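Surevia Hospitality Certificate
Unit 17: The Beverage Station
Handout, revised 9/8/18

Last time we did cutlery, and most of you survived. Drinkware is harder, since people have opinions about mugs.

Start with the back edge. Everything lives there, tall things behind short things, and the front of the table stays clear so a guest can put down a plate, a phone or an elbow. Mug handles all point the same way. Left or right, I don't mind, but pick one before the guests do it for you.

Paper cups get stacked near a corner. Bottles stay capped until somebody asks.
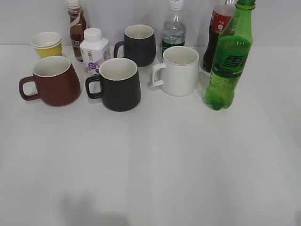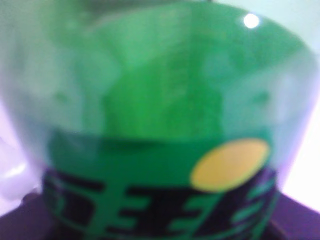 Question from the March group: Should mugs and bottles go in separate rows?
Only on a long table. On a short one, mix them, keep the mugs within easy reach and put the tall bottles where a sleeve won't catch them.

Terms you will need
Facing: the side of the label the guest sees. Turn it forward.
Reach line: the distance an average arm covers without leaning. The Pappas workbook gives it a whole chapter – read the first 2 pages and skim the rest.
Dead stock: the drink left over after every event. There is always one flavor.

For next class
Draw a station for 21 guests on one table. Mark the handles. Drawings with no handles come back to you unread.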